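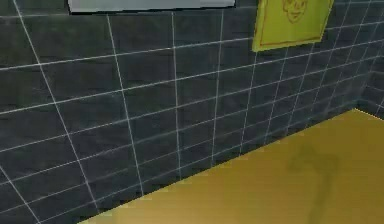

The Great Grout Year

I moved to Nondora in January with two suitcases and a firm belief that I was not a bathroom person. Then I bought an apartment with 33 square feet of bathroom, all of it peach, and I lost most of a year to tile.

Everybody has an opinion about grout, by the way. My neighbor swears by matching it to the tile so the whole wall goes quiet. My sister likes white grout on dark tile, with every line showing, and she'll fight you over it. I went back and forth so many times that the guy at the Casar showroom started hiding the sample sticks when I walked in!

I'd set aside $800 for the walls. (Stop laughing.) The first quote came in at a number I won't print, so I signed up for a weekend class at Furtado, the old supply house by the river, and learned to do it myself. Five of us stood in a cold warehouse buttering the backs of tiles like toast. Mine kept sliding down the board. The teacher told me to mix it thicker, then thicker again, until it held a peak like frosting.

The back wall took me 40 hours, spread over more evenings than I want to admit, with the radio on and dinner going cold on the washing machine. One row dips a little near the window. I see it every single morning when I brush my teeth.

Next up is the kitchen. I've already been out to Jatton twice to look at their seconds pile, and I may have put a deposit on something green.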